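How to Start a Pen Pal Swap for Kids (Without Buying a Kit)

My daughter has been writing to a girl in Trarville for two years now, and people keep asking me how we set it up. It's so much easier than you'd think! You need another family, some stamps and a little patience.

Start with the other kid. We found ours through my old coworker Divina Sison, whose niece was the right age and loved snails (so does mine, long story). Call the parents first and agree on how often you'll write. We do one letter a month, and everyone is allowed to be late in October because of costumes.

Next, make a first-letter sheet. Write a few starters at the top, like "My room smells like..." or "The best thing I ate this week was..." and let your kid finish them. Don't fix the spelling!

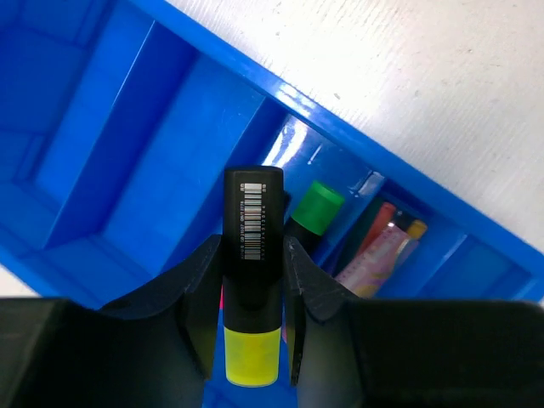

Then pick one small flat extra to go in the envelope. Stickers, a pressed leaf, a comic strip, half of a drawing that the other kid has to finish. Keep it thin and bendy, or you may end up paying more postage. I learned that with a button collection.

Before you seal it, have your kid write down 2 questions for their pal. A letter with no questions in it is really hard to answer when you're seven.

Address the envelope together, and let them do the return address even if it takes forever. Ours goes in the mailbox before breakfast, with the flag up, and then she checks for a reply that same afternoon. Every time.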